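Why Does a Box Come Inside Another Box?
By Siu-fong Ko

Print this page | E-mail this page
11 comments | 44 shares

Have you ever opened a big parcel and found... another box? I used to think this was a trick to make me wait longer for my present! Then I started looking hard at boxes (I look at a lot of them now) and I found out there's a really good reason for it.

You don't need much to look at a box properly. A table, a cloth, a couple of clips so the cloth stays where you put it, and a box. Then you're ready to start.

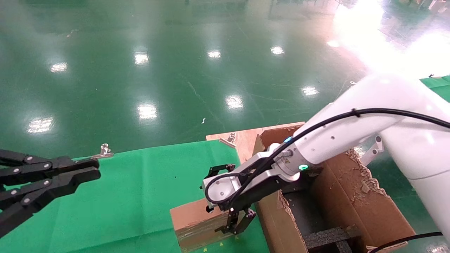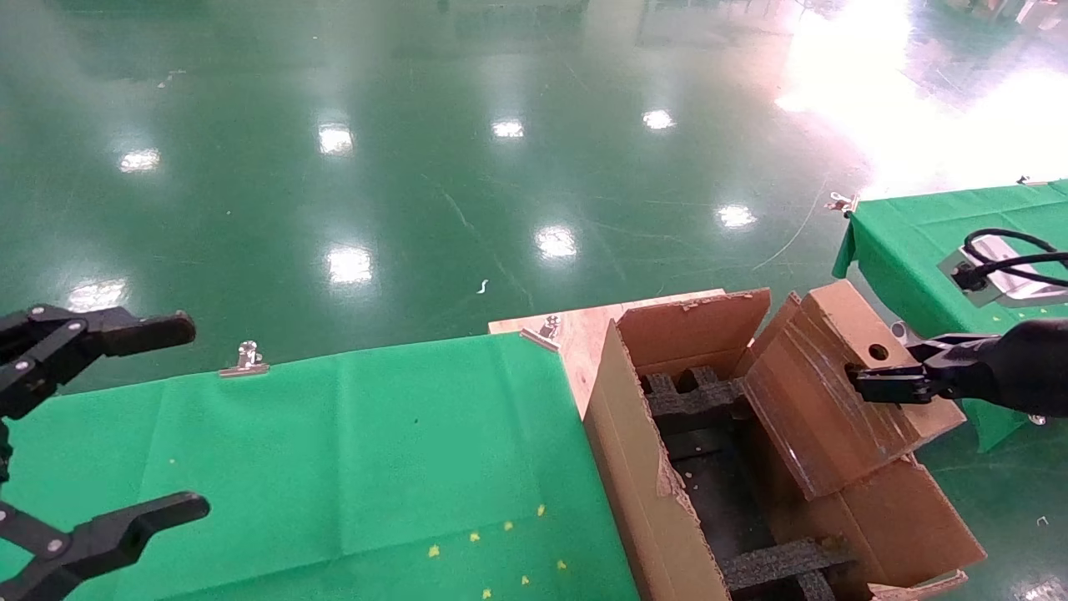
What is cardboard, anyway?

It's paper! Well, it's paper doing something clever. Find the torn edge of an old box flap and look at it from the side. You'll see a wavy line squeezed between two flat sheets. Those waves are called flutes, and they are full of air. When something bumps the box, the waves squash a little bit and soak up the bump before it gets to your stuff.

Paper with waves in it is called corrugated cardboard. Say it slowly: COR-uh-gay-ted. It took me ages to spell it.

So why two boxes?

Think about wearing a sweater under a coat. The big box is the coat. It gets dropped and stacked and slid along floors, and it comes home with torn corners. The little box is the sweater. It stays snug in the middle and hardly gets touched.

But if the little box could slide around, it would bang into the sides all the way to your house. That's where foam comes in! Look in the open box in the second picture and you'll spot dark gray foam with ridges and slots in it, and a gap in the middle. Foam is mostly tiny bubbles, so it's light, and it springs back when you push it with your finger.

And the holes?

Some boxes have a round hole near the top. Holes can be for different jobs. On some boxes they let you hook a finger in and pull, and that helps a lot when a box fits so tightly you can't get your hands down the sides.

Try it yourself

Get 2 boxes, one small enough to fit inside the other. Put a cracker in the small one. Now put the small one in the big one and give it a shake - listen to it rattle! Next, stuff scrunched-up newspaper all around the small box and shake again. Is it quieter? Open up and check on your cracker.

My cracker broke into 34 pieces the first time. I ate them all.

Print this page | E-mail this page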